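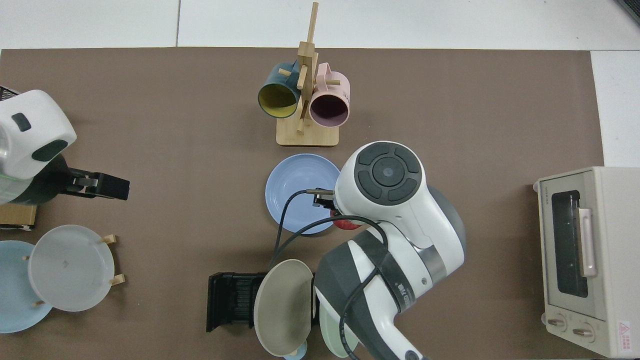
3 min read

22/11/2018

Finally got the dishes sorted onto something other than a towel. I have been meaning to do it since we moved in, and this morning I gave myself until lunch.

The mug tree went up first. It's a light bamboo one, square base, short pegs, and it cost me 14 at the Nelley shop including the walk there in the rain. Two mugs are on it so far: the dark teal one with the yellow inside, and the pale pink one. The pink one hangs properly by its handle. I like the yellow better than I thought I would. From the outside you would never guess at it.

I put the brown mat down on the white table before starting. Last time I did this kind of job on the bare top I spent the evening listening to plates clack against it.

The plates are harder. There's the wooden stand with the pegs, and then the black rack with the slots, and I don't have a rule yet for what goes where. For now the frosted white one is in the wooden stand and the taupe gray one is standing in the black rack, with the mint green one behind it. The light blue plate with the rings I left lying flat. It has the ridges, and I think it wants to be a fruit plate and not a dinner plate. Lesia says a plate with ridges is a pain to wash and she is probably right. She also says I'm putting off the pans, and she is right about that too.

What I want in the end is this: stand for the plates we use every day, rack for the ones that come out when people visit, mugs on the tree and nowhere else. The old cupboard can go back to being for flour and jars.

Volodymyr called while I was in the middle of it. He wanted to know if we were still coming in December. I said yes. He asked if we could bring the big casserole — the Fleury one his mother liked — and I said I would have to find it first. It's in one of the boxes in the hall, under the winter curtains I think. I wrote "casserole" on the back of the gas bill so I wouldn't forget, then paid the gas bill online and nearly threw the paper out.

Lunch was soup from yesterday and the end of the rye loaf. Went back to it afterward and wiped the shelf above the stove, which was worse than I expected. Two rounds with baking soda, then plain water. The left corner is still sticky.

Things to get:
hooks for the dish towels
felt dots for the bottom of the black rack
shelf paper, the plain kind
another teal mug if they still have them

Vira has offered me four of her old bowls. I said I'd look at them. They won't go on the tree or in the rack, so they'd need a shelf, and the only free one is the sticky one.

Boxes in the hall tomorrow, casserole first. I'm going to bed early.

14 comments
503 shares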